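Last updated: November

Gripper drops soft pouch halfway through lift, no fault logged

Margit Gál

Hoping someone has seen this becuase I'm out of ideas. Two-arm bench setup, parallel grippers, wrist cameras on both. Task is dumb simple: pick up a red zip case off the table, lift, hand over to the other arm, other arm sets it down. Controller is a Fodor, the older one. Firmware not touched in ages.

Problem. Fingers close, arm lifts, and partway up the case slides out and lands back on the table. No fault. No warning. Controller says grasp OK the whole time, even when the thing is lying flat on the table again and the arm is carrying air over to the other gripper. Then the second arm closes on nothing and THAT one faults, so the log blames the wrong arm. Spent a whole morning on the wrong arm.
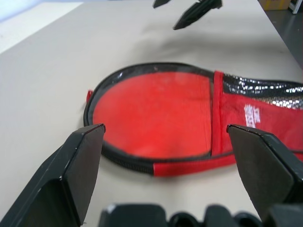
Ran it 472 times over the last stretch, 187 drops. Hard objects are fine. Same speeds, same table, same fingers, a block or a mug goes up every time. Only soft stuff. Force is at the default. I turned it up once and the fingers jerked shut hard enough that I put it straight back, my hand was not far away and I didn't love that.

Tried so far:
- recalibrated the wrist camera, no change
- cleaned the fingers, maybe slightly better? not sure
- slower lift, drops later but still drops
- swapped left and right arm jobs, drop follows the soft object not the arm

Why does it still say grasp OK with nothing in it? That bothers me more than the drops tbh.

Lahcen Ezzat

Two separate problems, don't mix them.

First the grasp OK thing. On the older Fodor controllers that flag gets latched. It goes true when the fingers stall against something during the close, and then it stays true until you command open. Nothing rechecks it during the lift. So your case stalls the fingers, flag goes true, case slips, flag doesn't care. You need to read finger position yourself while the arm moves. Log the gap right after the close, then compare through the lift. If it shrinks past your limit, stop the arm and throw your own fault. We use 6 mm on soft items. Works for us, yours may want different.

Also check the gap before the handover. If the first gripper is fully closed don't even start the second arm.

Second, the drop. Soft case squashes, fingers stall early on the padding, then the fabric settles and there's not enough squeeze left. Check if your close command holds force or holds position. Default on ours was hold position!! So once the fabric gives, the fingers just sit there. Parameter 2469 on our unit, look it up in your own manual first, numbering moved between versions. Set to hold force, keep the force where it is, try again.

If you do raise force, drop closing speed first. The jerk you saw is probably speed more than force. And do it with the arm at low speed and your hand nowhere near it, e-stop in reach. Don't test grip settings by feel. A coworker at Hidard got a finger pinched doing exactly that, nothing broken but he had a black nail for weeks.

Csaba Lakatos

had this. rubber pads. bought some from Mernley, stuck them on, done

Vilmos Bognár

Pads help but they'll hide the flag problem, which is the real safety issue imo. A arm that thinks it's holding something and isn't will go do the next step regardless. At Fultholm we had a dropped part get dragged off the bench by the other arm for the same reason. Fix the check, then do pads.

One more, look at where the fingers land. If one goes on smooth fabric and the other on mesh you get different friction each side and the case twists before it slips. From outside it looks like a straight drop. Step through the lift slowly on the wrist camera and watch for it to rotate. If it does, shift the grasp so both fingers sit on the same kind of material, or grab across the zipper edge where it's stiffer. We went with the edge in the end.

Lahcen is right about hold force. Redo your tool weight after adding pads too, we forgot and chased a collision stop for two days.

Margit Gál

OK so it was set to hold position. Different number on mine but same idea. Changed it, left force alone, far fewer drops already. And yes it twists, saw it right away once I slowed down, felt stupid.

Gap check is half written. It stops the arm now but doesn't clear properly after, so I have to restart the program by hand each time. Will post the code when it's less embarassing. Pads ordered.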